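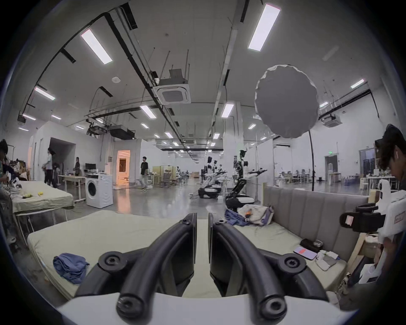 Figure 5.1 A shared room with two beds, a desk and a washing machine.

Chapter 5
Beds and the Things Left on Them

In Chapter 4 we studied the kitchen, where most objects have a fixed place. The bedroom looks simpler, but for the person who must keep it in order it is often the harder room. A bed is wide, flat and at a good height for the hands. For these reasons people put down on it whatever they are carrying, and the bed slowly becomes a table, a shelf and a wardrobe.

Look at the nearer bed in Figure 5.1. There are jeans and a fabric bag near the headboard, a crumpled blue cloth on the left, a phone, a black case, and some white packets and wrappers. On the other bed there is a banana. These things belong to several different groups: clothing, electronics, food and rubbish. A worker who picks them up one by one, in the order they are met, will cross the room many times. A worker who first sorts them with the eyes will walk much less.

In this chapter you will learn to
– sort the objects on a bed into groups before you touch them
– decide which objects may be moved and which must wait for the owner
– straighten a fitted sheet without taking it off
– plan a walking route in a room used by more than one person

Key words: surface, group, owner's item, holding place, route

5.1 The bed as a surface

Thitima Sukprasert managed the student residence at Bunnag for 17 years, and she taught her new staff with a short rule: "Clear from the head to the foot." She began at the headboard, where clothes and bags tend to gather, and moved toward the open end. Soft things were folded and put on a chair. Small hard things were placed together in a tray, which she called the holding place. Food went to the kitchen or to the desk, never into the tray.

The rule is easy to remember, but it has a weak point. Small objects can hide under soft ones. Before you lift a pile of clothes, press it gently with an open hand. If you feel something hard – keys, glasses, a charger – take it out first. Pockets are not yours to empty. If trousers are going to the washing machine, ask the owner to check them.

An owner's item is anything private, expensive or in use. A phone with its screen lit is a good example. It may be charging, or somebody may be waiting for a call. Move it only when you cannot work around it, and then tell the owner where it is.

Wrappers need some care as well. A packet that looks empty may still hold medicine or a receipt. Open it before you throw it away.

5.2 The sheet

When the surface is clear, small wrinkles in the sheet are easy to remove. Stand at one corner, pull the sheet toward you and tuck the extra cloth under the mattress. Then go to the opposite corner, not to the nearest one. Daranee Kaewmanee, who prepared the drawings for this chapter, shows the order of the corners on page 128.

Activity 5A

Work with a partner. Put eight everyday objects on a bed or a large table. Your partner writes down the groups while you write down the route. Compare your notes, then clear the surface and see if the route was a good one. Change places and repeat with other objects.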